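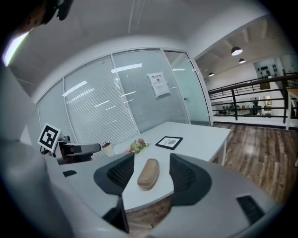 Fig. 1. Eyeglasses case, closed.

Granville Evening Program
Judging Health Claims, Unit 4: Things Sold to Tired Eyes
Lecture notes, Sibel Yurt

Read these before Wednesday. The worksheet at the end gets handed in, the rest is for you to keep. If you missed the last unit (back pain and mattresses), the section on comparison groups will go by quickly, so borrow someone's notes.

1. Why eyes

Eyes make a good test case for this course. Almost everyone past their mid-forties has trouble focusing up close. Almost everyone who works at a screen has had sore eyes by late afternoon. The complaint is real, common, mild, and it comes and goes by itself. A seller could hardly ask for better conditions. When a problem goes away on its own by morning, anything you did the evening before can take the credit.

I'll be using three products through this unit: the Hultomow lens coating, the Cinell capsule, and the Chambi eye training app. I have nothing special against any of them. They were chosen because their ads are long, and long ads give you more to check.

2. What we mean by "eye strain"

Before arguing about whether something fixes eye strain, find out what the seller says it is. The term covers at least these:

Dryness and burning. People blink less when they look at a screen, and some of the blinks they do make are incomplete. The surface of the eye dries out.

Trouble changing focus. Gets more common with age, as the lens inside the eye stiffens. Also shows up when someone has the wrong prescription or needs one and doesn't have it.

Headache. Could come from the eyes. Could come from the neck, the lighting, skipped lunch, poor sleep, or a dozen other places.

Blur that clears after a break.

A product that helped with dryness would have no reason to help with focus. So when an ad says "relieves eye strain" and stops there, you can't test it, and I suspect that is how the writer likes it. The first question on your worksheet is always the same: relieves which part?

3. Hultomow and the blue light argument

The ad runs like this. Screens give off blue light. Blue light carries more energy than other visible light. Intense blue light can damage cells in a dish. Therefore your screen is hurting your eyes and you need a coating that filters it.

Take it one step at a time, because the first three steps are fine. Screens do give off blue light. Blue light does carry more energy than red or yellow. Researchers have damaged cells with it in a lab. The trouble is all in the "therefore." Cells in a dish have no cornea, lens or eyelid in front of them, and the light used on them can be far stronger than what comes off a laptop. Daylight, even under cloud, puts much more blue light into your eye than a phone does. If the argument worked for screens it would work a good deal better for walking to the bus stop.

Then there is the question of whether filtering lenses make people feel better. Here you need trials where one group gets the filtering lens and another gets a plain lens that looks much the same, and neither group knows which is which. Trials like this have been done, and when they are pooled the short-term difference in eye strain comes out as little or none. Some of them were small and brief, so I would not call the matter closed. I would say the people charging extra for the coating have had time to produce something better.

The Hultomow leaflet offers a survey instead: 1,164 customers, most of whom said their eyes felt "more comfortable" after buying. Please don't be impressed by the size. A big survey with no comparison group tells you very precisely something you didn't ask. Consider who is in it. These are people who:

were bothered enough by their eyes to go shopping
paid extra for the coating
in many cases got a new, correct prescription at the same time
kept the glasses (people who returned them were not sent the form)
chose to answer

The new prescription by itself could account for the whole result. We can't tell, and neither can Hultomow.

A student last term objected that she sleeps better since she started wearing tinted lenses in the evening. Maybe so. Light in the evening does affect the body clock, and that is a separate claim that needs its own evidence. She had also started going to bed at a regular time. I told her to go on wearing them if she liked them. Personal comfort doesn't need a trial. Telling other people to spend money does.

4. Cinell and the word "supports"

Cinell is a capsule with lutein, zeaxanthin and a few vitamins. The box says it "supports healthy vision." Circle "supports" every time you see it in this course. It makes a sentence sound medical while committing the seller to almost nothing. Water supports healthy vision. So does having a head.

There is a respectable piece of research somewhere behind capsules like this one. Certain combinations of vitamins and minerals have been shown to slow one eye disease, age-related macular degeneration, in people who already have it at a certain stage. That is a useful finding for those people, and they should talk to their eye doctor about it. Watch what happens to it on the way to the box:

"slows progression in some patients with this disease" turns into
"helps protect against eye disease" turns into
"supports healthy vision" turns into
"for tired, overworked eyes"

Each step is small. By the last one, a result about older patients with a diagnosed disease is being sold to a healthy office worker of thirty. I call this claim drift and you will see it again in the unit on joints.

Cinell also did its own study. It had 17 people in it, lasted one month, and had them rate their eyes before and after. No placebo. The ratings improved. I would have been surprised if they hadn't. People sign up for a study like this when their eyes are at their worst, and after their worst, most people's eyes get somewhat better. The textbook name is regression to the mean. It will explain more testimonials than fraud ever will.

5. Chambi and things that can be trained

Eye exercises have been sold for a very long time, usually with the promise that you can throw away your glasses. The app version adds streaks and a little bell.

Be fair here. There is a condition, convergence insufficiency, where the eyes have trouble turning inward together for near work, and supervised exercises in a clinic can help with it. So "exercises do nothing for eyes" is false, and if you write it on the worksheet I'll mark it wrong. What exercises have not been shown to do is change the shape of a nearsighted eyeball or soften a lens that has stiffened with age. Most people who need glasses need them for one of those reasons, or for astigmatism.

Chambi reports that users "score up to 100 percent higher on in-app reading tests." Two things to notice.

"Up to" means the best person. Everybody else could have scored the same as before, or lower, and the sentence would still be true.

"In-app tests" are what the users have been practicing. You get better at a task by doing it. You learn how the letters are spaced, you learn to guess from a blur, you stop being nervous. A fair test would use a different chart, in a different room, given by someone who doesn't know who has been using the app. I wrote to the company in December to ask whether this had been done. The reply thanked me for my interest in my vision journey.

6. What does have something behind it

Students complain that this course only takes things away, so a short list. Most of it is dull and some of it is free.

An eye exam, if you haven't had one in a while or if something has changed. Plenty of "strain" is an old prescription.

Looking away from the screen now and then. The exact rules you see repeated online (so many minutes, so many feet, so many seconds) are easy to remember, and the evidence for those particular numbers is thinner than the posters suggest. Breaks in general seem sensible.

Artificial tears for dryness. Ask a pharmacist which kind.

Moving the screen so there's no glare on it, and lowering it a bit. Making the text bigger.

Please also note what should not be handled with any of this. Sudden loss of vision, a curtain or shadow across part of your sight, new flashes with a shower of floaters, or a painful red eye: get seen urgently. No product in this unit is any use for those, and time spent trying one could cost you.

7. Worksheet

Bring one ad for an eye product, printed or copied out by hand. A label is fine. Answer in full sentences.

Which complaint does the product say it fixes? Quote the words.

Find the strongest claim in the ad and the weakest. Which one is in larger type?

Is there a study? Who was compared with whom? If you can't find out, write that down and say where you looked.

Suppose the product does nothing at all. Explain how a satisfied customer could still be telling the truth.

Write the one result that would change your mind about it. If you can't think of any, you are being stubborn, and that goes for me too.

One page is enough. Please don't bring the Hultomow leaflet, I have read it plenty of times.

Next unit: joints. Read the glucosamine packet first and skip the appendix on statistics until we've gone over it in class.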